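La Rondham llegó a casa un diez de julio, en una caja que pesaba más que yo. Felista me la vendió usada, con media bobina de filamento morado puesta y el tornillo del eje Z flojo. 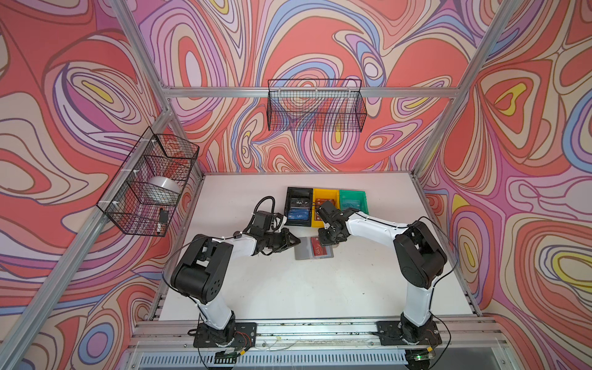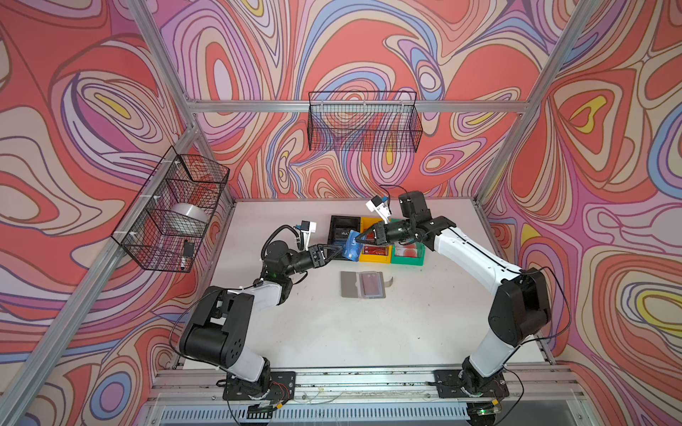
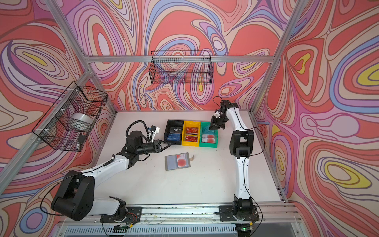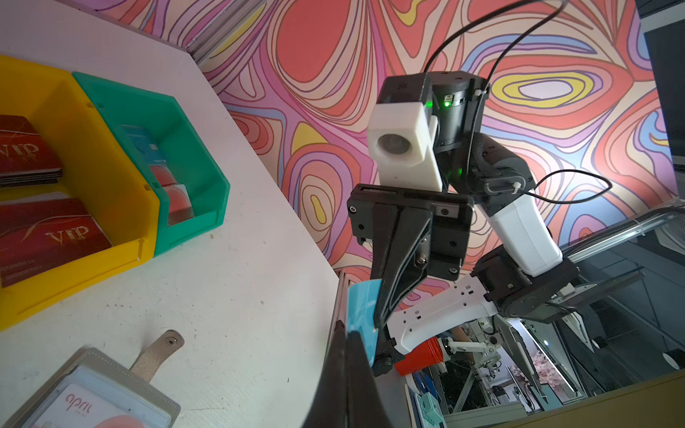 La primera noche le pedí un barquito y me imprimió un plato de fideos. Le bajé la temperatura, le recé, le puse laca a la cama... ¡nada! A las tres de la mañana, con los ojos como las paredes esas de ondas rojas y lilas, llamé a Njoroge.
— ¿Nivelaste la cama?
— ¿Qué cama? — dije, muy digno, desde la mía.
Se rió tanto que despertó a Kerubo. Luego me guio esquina por esquina, con un papelito, y a las 54 capas el barco ya tenía proa. Me quedé dormido en el suelo, oyéndola zumbar, y soñé que navegaba en morado.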